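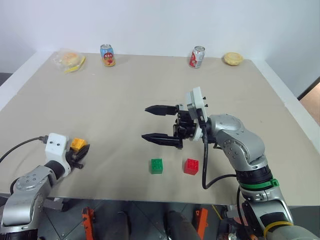 Progress report to Prikent - bench practice rules for two-arm handling
Prepared by Bonifacio Villanueva, Sallano
9 Sep 2025

Status
The draft rules now have 17 clauses. Clauses on start-up, emergency stop and handover between operators are settled. Those on shared reach and cable routing are still open.

Work this period
The bench at Urkby was used to test the draft against ordinary tabletop tasks with bricks, drink cans and bakery items. Both arms work from the same edge of the table, so the shared reach clause was written for that layout first. It requires that only one gripper enter the centre zone at a time unless the task sheet says otherwise.

Cable slack at the wrist is to be checked with the arm at full extension and again when folded. The earlier wording asked for one check only. Operators recorded the second check poorly, and the log sheet has been reworked to give it a separate line.

Food items are now labelled as test stock and may not be eaten or returned to the kitchen. Prieto asked for this clause and has accepted the wording.

Spending
Of the $2000 set aside for guarding and signage, $1000 has been spent. No change to the total is requested.

Next steps
Prieto will review the two open clauses. A trial of 15 shifts under the full draft will follow, with results reported in December. Approval of the revised log sheet is requested before the trial starts.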